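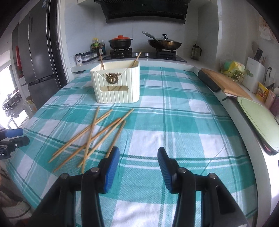

4 mars 2020 – rangement des baguettes, coin cuisine

Reprise du poste laissé en plan en août. Objet : trier les baguettes en bois clair et décider si la boîte crème à rainures (celle à la tête de cerf dorée) reste le contenant de référence, ou si on passe au pot Drolleo.

Mise en place : nappe à carreaux bleu canard et blanc sur le plan de travail, boîte posée côté plaques, baguettes en vrac devant. Marmite noire à couvercle rouge orangé sur le feu gauche, poêle sous couvercle en verre sur le droit. Ne pas les déplacer, Carola Hellwig en a besoin ensuite.

Critères de tri, inchangés :
– rectitude : faire rouler sur une surface nue. La nappe freine et fausse le résultat, utiliser la planche Myklebust ;
– pointe : pas d'écharde au doigt, sinon rebut ;
– longueur : appairer à 5 mm près, pas mieux, le lot Riltis est trop dispersé.

Boîte. Remplissage par le haut, qui reste ouvert. Les baguettes dépassent et prennent appui sur le bord, chacune avec son inclinaison. La fente rectangulaire sous l'emblème laisse apercevoir du bois, ce qui permet un contrôle sommaire du contenu sans soulever quoi que ce soit. Nettoyage des rainures pénible : brosse souple, eau à 40 °C, 9 minutes de trempage, séchage tête en bas.

Pot Drolleo : profondeur utile supérieure de 28 mm, mais pas de fente et base trop étroite. Bascule dès qu'on charge d'un seul côté. Écarté pour l'instant.

À faire :
– reporter les paires validées dans le cahier Imero ;
– demander à Carola si les baguettes de cuisson, plus longues, vont dans la même boîte. Je suis plutôt contre ;
– nappe : à secouer dehors après le tri, les éclats restent pris dans le tissu.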